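Buy the Second Gripper Last

Every spring the equipment requests come in, and every spring the robot arm is at the top. I have read enough of them by now to know the pattern. The arm gets a page and a half. The bench it will work on, the spare fingers, the cables and the hours of somebody resetting the objects get one line marked "misc."

At Kurudham the misc line was $900 for the year. It was gone in 2 months, and then people started bringing forks from home.

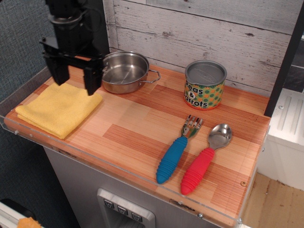

So should a small lab buy a second arm before it has paid for a decent work surface? I would say it shouldn't, and I would say the same to a big one.

A folded towel is a cheap thing to own and a hard thing to pick up. Cloth has no fixed edges, and it never folds the same way twice. If your gripper can't deal with it, a second gripper of the same make gives you the same trouble at double the price. The sales sheets from Vilberg don't dwell on this. They talk about payload and reach - fine numbers, but a dish towel doesn't test either of them.
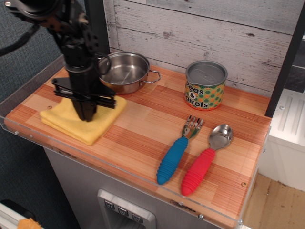
Gripper down on the folded yellow cloth, with the pot, the can and the utensils nearby.

The people at Durkedham argue that prices will drop and the arm is the part that holds its value. Maybe. I have yet to see a used one sell for what its owner hoped. Our Jadoon proposal put 50 percent of the money into hardware and 5 percent into upkeep, and I signed it, which I regret. I'd want those upkeep hours written down before anyone asks for a quote. If the request can't say who folds the towel again after each try, send it back.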